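Protéger et quadriller son plan de travail : ce qui marche, ce qu'on vous raconte

Mis à jour le 9 février 2026

Le conseil circule partout : un rouleau de papier kraft, un rouleau de ruban bleu de peintre, et votre table d'atelier devient un espace « optimisé ». Les photos sont jolies, les promesses un peu moins solides. J'ai refait ma table de cette façon en octobre, après avoir levé les yeux au ciel pendant des années, et je la garde. Pas pour les raisons qu'on lit d'habitude.

Le papier : épais ou rien

Le kraft d'emballage vendu en petit rouleau au rayon cartons gondole à la première goutte de colle. Si vous le pouvez, prenez du papier de protection pour sols, celui des peintres en bâtiment. La différence se sent sous la main.

Quant au sous-main « professionnel » de Skellik, vendu avec la mention 3 000 passages de cutter, je demande à voir. Qui a compté ? Avec quelle lame ? Le mien était marqué au bout d'une semaine de maquettes. Pour couper, on met un vrai tapis de coupe par-dessus, et on arrête de demander au papier ce qu'il ne sait pas faire.

La pose

Dépoussiérez la table à sec. Déroulez le papier la veille, face bombée vers le dessus, avec des livres aux quatre coins. On lit souvent qu'il faut le repasser : j'ai essayé, on gagne cinq minutes et on risque une trace brune. La nuit sous les livres fait le même travail.

Rabattez les bords sous le plateau et fixez-les par en dessous. Du ruban posé sur le chant se décolle dès qu'on s'y appuie avec les avant-bras, c'est-à-dire tout le temps. Tirez fermement, mais gardez un rien de souplesse : dans un garage humide, le papier bouge, et un papier trop tendu finit par se déchirer dans un angle.

Le ruban bleu, oui, mais pas éternel

« Se retire sans trace », dit l'emballage. Sur du papier, il faut surtout comprendre qu'il arrachera moins de fibres qu'un ruban d'emballage. Au bout de quelques mois près d'une fenêtre, il colle comme les autres. Comme on jette le papier avec, peu importe. En revanche, n'en mettez pas directement sur un bois ciré ou un vernis récent sans avoir testé un petit morceau dans un coin pendant quelques jours.

Je ne vois pas l'intérêt du ruban de marque Fudalwood, avec ses graduations imprimées. Elles ne tombent jamais en face de la règle, et au premier raccord mal aligné tout est décalé. Un ruban uni et un crayon suffisent.

Tracer les cases

Commencez par deux bandes perpendiculaires au milieu, contrôlées à l'équerre. Tout le reste part de là. Ceux qui démarrent au bord de la table supposent que leur table est d'équerre. La mienne ne l'est pas, la vôtre sans doute pas non plus.

Posez d'abord toutes les bandes dans un sens, puis toutes les autres. Coupez-les un peu trop longues et arasez ensuite. Inutile de viser le millimètre : une case à peu près carrée remplit son rôle aussi bien qu'une case parfaite. Et lissez les croisements avec l'ongle ou le dos d'une cuillère, car c'est par là que le ruban se relève.

Quelle taille ? On m'a soutenu qu'il existait une dimension idéale. Non. Prenez la plus grosse pièce que vous posez couramment et laissez de quoi passer les doigts autour.

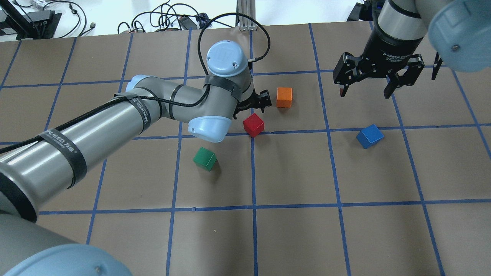

Kraft brun, ruban bleu dans les deux sens et quatre petits cubes en bois, chacun de sa couleur.

À quoi ça sert vraiment

À retrouver les petites pièces, d'abord. Vis, charnières, éléments de jouets à recoller : une case par sous-ensemble, dans l'ordre du démontage. On peut écrire directement sur le papier, et c'est là que le système bat toutes les boîtes à compartiments que j'ai achetées, y compris celle de Cârstea dont les cloisons « amovibles » le sont surtout quand on la soulève.

À peindre, un peu. Pour des cubes ou des perles en bois, on garde une couleur par case et on évite les frottements. Glissez tout de même une chute de papier sulfurisé dessous, sinon la peinture colle au kraft.

À ranger, pas du tout. Une table quadrillée sur laquelle on laisse tout traîner reste une table encombrée, avec des lignes.

L'entretien

Brossez, n'épongez pas. Une tache se recouvre d'un carré de papier découpé aux dimensions de la case, fixé sur les bandes existantes. On prétend qu'un kraft ainsi traité dure jusqu'à 8 mois. Chez moi, les angles ont lâché bien avant, et j'ai réparé.

Pour retirer le ruban d'un plateau nu, tirez lentement, à plat, en repliant la bande sur elle-même. S'il résiste, un coup de sèche-cheveux tiède, et on recommence par l'autre bout.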